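Workshop notebook, November, kettle on at 7.40

Back to the scent diffuser cards today. I've been putting this off for weeks because the Peltatitz paper stock smells of the cupboard it lives in, and whatever we drip on it ends up smelling of cupboard too. Anyway! Opened a fresh pack of 200 and left them on the rack by the window overnight, and they're a good deal better.

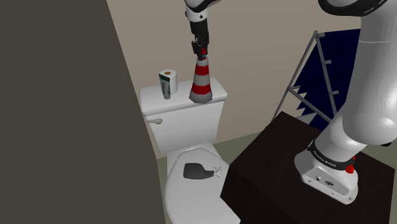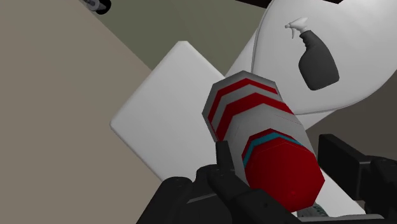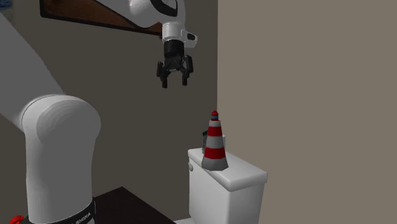 So, geranium first. The Zeria oil is the one everybody here likes (me included), but it goes off so quickly on card. By mid-morning I could barely find it, and I had my nose right up against the thing. The Hourani blend is duller at the start, a bit soapy, then it settles into something really nice after lunch, almost like cut stalks. I'd happily have that one in the hall at home.

Tried cutting the Hourani with the plain carrier, half and half. Horrible. Went thin and slightly sour, don't bother. A third carrier was fine though, and it stopped the card buckling at the corners, so I'll stick with that for the next lot.

Scales playing up again. They read 385 with the empty beaker on, then 2000 after I'd breathed near them, so I took the batteries out and had a biscuit. All right after that, but if you use them before me please check with the brass weight first!

Found the old Zekix notebook at the back of the drawer too, the one from 2005, with the original lemon recipe in it. Lovely handwriting, no quantities whatsoever. There's "a good splash" and then later on "another, if wanted". I've copied out what I could and put it in the blue folder.

Left to do: lemon on the aired card, lemon on the unaired card for comparison, and order more droppers, the rubber on these has gone sticky. Window stays on the latch tonight please, the rack's full.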